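# Rullavitz open day, Flanham: review

3/21/21

I went to the Rullavitz open day in Flanham to see the table-mounted arm they have been advertising since February. We pack small goods for a shoe repair supplier, and I wanted to know if the arm could take over some of the sorting. Entry was free and the visit ran a little over two hours.

**The setup**

The demonstration is held in one large room with exposed ducts and a lot of window light. Stations are built on light wooden tables with thin black frames, and you can see from one to the next. I liked that. At trade shows the arm usually sits in a plastic box with a crowd three deep.

**The arm**

The task was picking soft items off the table and setting them down in a marked spot. Hard items went well. Soft rubber was slower. In the run I timed, it took 8 tries to place 7 pieces, with one dropped and picked up again. The operator did not hide the drop or restart the run, and she answered questions while it worked.

Noise was low. I could talk at a normal level next to the table. Setup for a new item took 3 minutes, including the part where you show the arm where to grip. The menu is plain text and a bit dated, but I found my way through it without help.

**What I did not like**

- Glare. In strong daylight the operator had to lower the blinds partway before a run. Our packing room faces south, so this matters to me.
- The table frame is sold separately, by Reinholz, and the wait is long.
- No price list on the day. You leave an email address and they write back.

**Compared with Brullurton**

I saw the Brullurton arm last year. It is faster on boxes and worse on anything that bends. Their demo was a video and a sales talk, and I came away with less.

**Rating**

Arm: 3 out of 5. Open day: 4 out of 5. Go if you handle soft goods, and bring your own samples, as they will run them if you ask early.
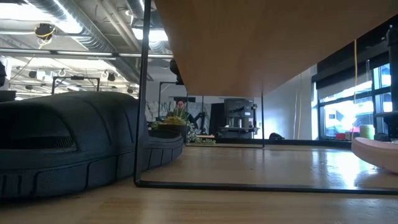 **Reinholz:** The wait on frames is down to 2 weeks now. The older listing still shows the long one and we are getting it changed. For a south-facing room, ask for the side panels when you order, they fit the same frame and cut most of the glare at table height.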